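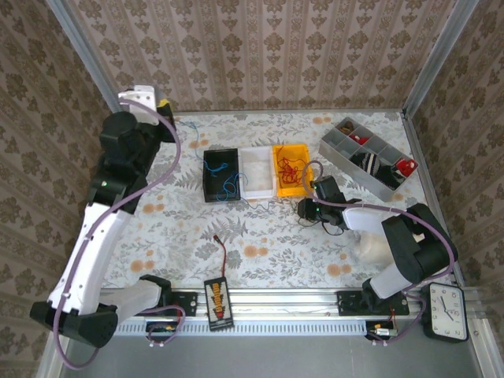
*Fern-and-flower sheet on the work surface, brown damask on the walls.*

## Covering a work surface: what I'd bother with and what I wouldn't

Every August the shops bring out rolls of patterned covering and tell us that a tired bench can be "transformed in minutes". I've covered a good few benches and tables now, and minutes is optimistic. It takes an afternoon, and some of the advice that comes with it is rubbish.

### Does a pattern hide the dirt?

Up to a point. Grey leaves on a whitish ground will disguise pencil marks, fluff and the odd grey smudge. They won't do a thing for tea. The ground is still pale, there is a lot of it between the sprigs, and a brown ring looks like a brown ring.

What a busy print does hide, very well, is whatever you've just dropped. Put a small orange washer down near an orange flower and see how long you spend looking for it. If you do fiddly work, use a plain tray on top of the sheet and keep the small parts in that. Any old baking tray will do. I wouldn't pay for a "sorting mat".

### Measuring

The usual line is to cut the sheet to the size of the top. Don't. Tables are rarely square, and mine is a full finger's width out from one end to the other. Cut it oversize, lay it, let it settle overnight, and trim in place with a fresh blade against a steel rule.

If there's a post or a leg at a corner, make a paper template first. Newspaper is fine. Snip towards the post in small cuts until it sits flat, then copy it on to the sheet. I tried doing this by eye once, on a Kidon trestle with uprights at the back, and ended up with a hole you could post a letter through.

### Fixing it down

Options, in the order I'd try them:

1. **Nothing at all.** A heavy sheet on a table that doesn't get leaned on may stay put by itself.
2. **Double-sided tape, edges only.** Good for most benches. Put it on the back and front edges first, then the sides.
3. **A metal strip along one edge.** Neat, and it stops the edge lifting where your sleeve catches it. File the ends of the strip before you fit it.
4. **Spray adhesive over the whole top.** No. You'll get bubbles, you'll never get it off, and the smell hangs about.

Aba Baidoo swears by number four and we've agreed to differ. She did get hers flat. She also had to sand the top back to bare wood when she wanted a change.

### Creases

Rolled sheets want to stay rolled. You'll be told to use a hairdryer. It can help on a plastic one if you keep it moving, though I have put a shiny patch in a sheet that way and it never came out. Rolling it the other way and leaving it under a few books does the same job slowly. For a cloth sheet, iron it from the back before it goes anywhere near the tape.

### Patterned walls as well?

I used to say never. A patterned top against patterned walls sounded like a headache. I've softened a little. Brown damask behind a pale leafy top works better than I expected, mostly because one is dark and the other light, so you can still tell where the bench stops and the wall starts. Two pale prints together would be harder to live with.

Some notes if you're papering round a bench:

- Check that the pattern runs the way you want on each wall before you paste. Stripes show a slip far more than flowers do.
- Buy one more roll than the calculator says. The calculator doesn't know about repeats. The Custine I priced up came to 222 with the spare roll and I still only had scraps left.
- Leave the bit behind the bench until last and use your worst lengths there.
- Wallpaper isn't a splashback. Saws, glue and wet sponges will mark it, whatever "wipeable" says on the label.

### Cleaning

Warm water, a drop of washing-up liquid, a soft cloth. Dry it after, especially along the edges, where damp gets at the tape. Renji Higuchi tested a Grurkar surface spray for me on an offcut, 40 wipes with the spray and 40 with soapy water on the other half, and neither of us could tell the halves apart. The soap is cheaper.

Skip the scouring pad. It takes the print off, and the leaves go first.

### When to replace it

When the edges keep lifting after you've taped them twice, or when you've cut through it. A patch can work if you've kept the trimmings: lay the patch over the damage, match the leaves, and cut through both layers together. Keep the offcuts rolled up with the pattern facing out, and write the name of the design on the back in pencil.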